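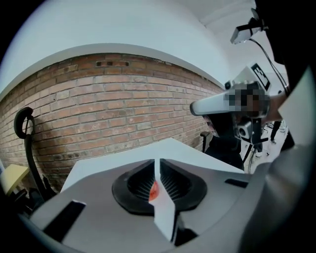 Will the packing robots at Skenduswood take over the jobs of the people on the line?
They will take over the lifting of light cartons from belt to tray, and the people who do that today will move to checking, refilling and teaching the machines. Nobody's hours were cut when the first two cells went in, and everyone on that shift kept their pay grade.

We are now looking for people to join the teaching crew, and we'd love to hear from you!

Teaching means picking things up with a hand-held gripper, over and over, the way you would like a robot to do it. You stand at a table (or sit, if you prefer), pick, turn, place, and start again. No coding and no degree needed. Patient hands help a lot, and so does having packed boxes for a living, because you already know which jars roll and which lids pop off.

Ama Lamptey came over from the night packing line and now trains the new starters. Her wrists are happier, she says, though she misses the radio. (We are working on the radio.)

What we offer
Day shifts only, 7:30 to 3:30, with two paid breaks and lunch
Same hourly rate as senior packers, plus a one-time $1,000 after your third month
Two weeks of paid training with Ama and Kwadwo Odoi
A real say in which tasks get automated next. The crew turned down the glass vase job last spring, and it stayed down

What we ask
You can do fine hand work for up to 45 minutes at a stretch
You are comfortable being recorded while you work
You read everyday English well enough to follow a task card

Current Skenduswood staff can apply without telling their supervisor first. Outside applicants are very welcome too, and so are people coming back to work after a long time away.

Send a short note about yourself to Simone Fagundes at the Konley Street office by 14 Oct 2019. A résumé is fine but you don't have to have one. The new crew starts in December.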